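Wrist view drifts after finger pad swap, two-arm sim cell
Forum > Cell setup and upkeep > Simulation

plornircombe_ops
We keep a simulated copy of our two-arm cell, the attic room one. I changed the finger model on both grippers in February and re-ran the hand-eye calibration. Build 3454. Both wrist views and the overhead one:

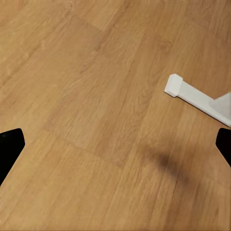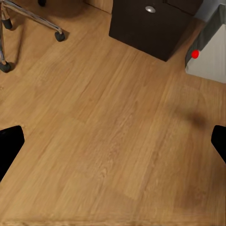
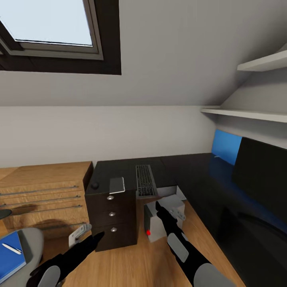
Since then my grasp points land 4 mm to one side on the right arm. Left is fine. The Altine guide says to redo the full calibration after any finger change, which I did. Twice.

nasr_bench
I don't buy that it's calibration. You changed a finger model and ran a camera routine. Those are two separate things. Did you update the tool center point?

plornircombe_ops
The guide says the routine covers it.

nasr_bench
The guide says a lot. Open the tool file and read the offset yourself.

Ximeng Guo
Disagree with nasr. If the TCP was stale I'd expect both arms to be off, same fingers on both. I'd look at the wrist camera mount on the right.

nasr_bench
Only if both files were stale. People edit one and forget the other all the time.

trastach_user
Re-importing the whole arm fixed mine.

Aiguo Wei
Re-importing "fixes" everything because it resets everything, and then you never learn what was wrong. Compare the two tool files line by line first. Keep a copy of the old ones.

plornircombe_ops
OK, line 134 in the right file still has the old finger width. Left has the new one. Changed it, running the grasp set again tonight.

Ximeng Guo
I'd still check the mount. A width value doesn't give you a clean 4 mm to one side unless

nasr_bench
Unless it's measured from one finger. Look at how they define it.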